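Butcher-block countertop from Prendholm – my review after 8 months

I bought this countertop for our small kitchen after my neighbour Loïc Pichon put the same one in his flat. Mine is L-shaped, made from two pieces which meet in the corner, and I paid 348 dollars for each piece. The sales page calls the colour "light oak". In the evening it looks more yellow than I expected, but I got used to it. 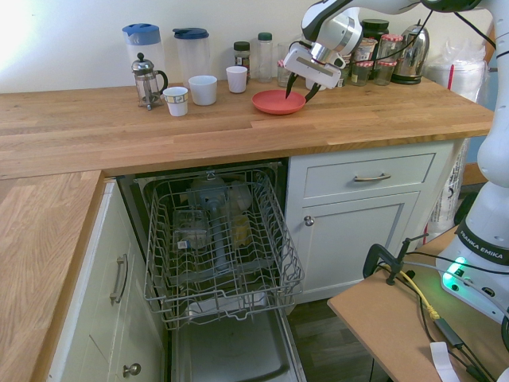
The corner, with the dishwasher open under the counter.

What I like first is the depth. The French press, the pitchers and the kettle can all stay along the wall, and there is still enough room in front to put down a plate and prepare something. Our old counter had a narrow shelf instead, and everything was falling from it.

The joint in the corner was the difficult part. Aurélien Masson, who fitted it, needed a whole afternoon and asked 170 dollars for his work. I find this fair. The line is tight and I can't feel it with my hand.

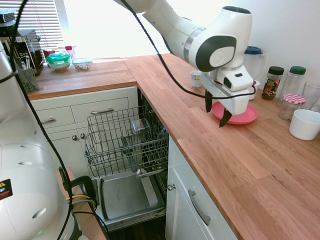 Grain and seams near the window, pink plate on top.

By the window the grain shows very well. Please look at the seams before you accept the delivery – one of my planks had a small open gap, and Prendholm sent me a tube of filler only after two emails. For this I take away one star.

Oiling is easy but you have to do it. I use the Bouvier oil, two thin coats in June and again before winter. The edge over the dishwasher gets the most steam, so I oil it from below too. 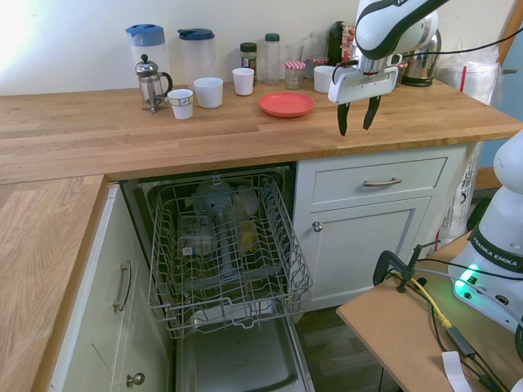

Cups, jars and a red plate on the long side.

Scratches come quickly if you cut bread without a board. I sanded one place with fine paper and it almost disappeared. A red wine ring from my birthday is still there, near the kettle, and I have stopped trying.

Four stars from five. I would buy it again, but I would choose the thicker version.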